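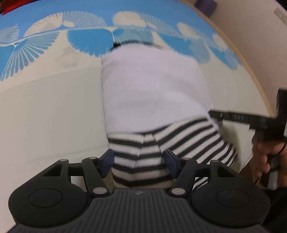 Page 15

Week notes: learning from hand-held demonstrations (cloth)
Course notes, Gastska robotics stream. Written up by Liesbeth Verbeke, with corrections from Hendrik Kuipers

Okay, so last time we got as far as why rigid objects are the easy case, and I promised we'd do laundry. A mug has a pose: six numbers and you're done. A bunched-up bit of striped knit has no pose worth speaking of, and the state space is as big as you've got the patience to make it. So for this part of the course we drop the idea of modelling the cloth at all, and go straight from camera view to gripper motion.

The method is imitation from hand-held grippers. A person carries the gripper, with a wide-angle camera fixed to it, and does the job the way they'd do it at home. The policy later sees the same sort of view from the same sort of spot on a robot's wrist. I'm very fond of this (you may have noticed), mostly for how much it takes out of the pipeline. You don't need the arm in the room to collect, and you don't need to teleoperate anything, which for cloth is slow and makes everybody grumpy.

What the camera gives you

Look at where the fingers sit. The gripper body takes up the bottom of the view and it stays put there whatever the hand does, so those pixels tell you next to nothing about the task. The pads are a different story! With the striped cloth pinched between the two blue pads you can read off the contact, and the crease running down between them tells you the fabric has been gathered and you haven't just got a pad resting against it. In our baseline we mask part of the body and leave the linkages and pads alone. Hendrik tried masking the lot, pads included, and the grasp timing fell to bits.

The lens is very wide, so straight things bow near the edges. Watch the fan pattern on the sheet, up along the top, and you'll see it bend hard. People always ask me whether we rectify. We don't. If the robot's camera has the same lens then the distortion is the same in training and at run time, and rectifying costs you the edges, where a lot of the useful context is.

And stripes are lovely, by the way. They bend with every fold, so the network gets the shape nearly for free. The white cloth behind is the harder customer: same sort of bed, same light, only soft wrinkles and a fine knit to go on. Keep that in mind when we get to the results.

The Broddale set

We'll use the Broddale recordings for the assignment. There are 701 demonstrations on the server. One of them has a broken pose track, so please drop it and train on 700 (it's flagged in the readme, and every year somebody trains on it anyway and then emails me). Hold out 100 for validation. Split by household and never by clip, or you'll end up with the same bedsheet on both sides and a gorgeous validation curve that means nothing.

Pose comes from visual-inertial tracking on the gripper camera. Patterned bedding helps a lot there, plain walls don't. If another hand or a second device comes into view, as it does at the right here, you've got moving stuff that the tracker can mistake for background, and moving straps can blur on top of that. The Pustora tracker weights those features down. The older Aerts one doesn't, and you can see its paths jump.

What we found

Short version: the policy trained on raw wide views beat the cropped one, and the gap was biggest on the plain cloths. My reading is that when the fabric itself has no pattern, the network leans on whatever is around it, like the edge against the sheet or a corner where one cloth overlaps another. Hendrik reckons it's simply more pixels. We haven't settled it, and I'd love one of you to have a go at it for your project.

Predicting a short chunk of actions also helped heaps over predicting one step at a time. Single-step policies dither near the cloth, opening and closing, opening and closing. We use chunks of 15 and haven't tuned that carefully.

For next time

Read the tracking chapter, skip the proofs. Train the baseline with the body mask on and off and bring me both curves, even if they look awful. Bring one failed grasp as well, and be ready to say which pad touched first.

Assignment draft is due October 28, 2020, in the usual folder.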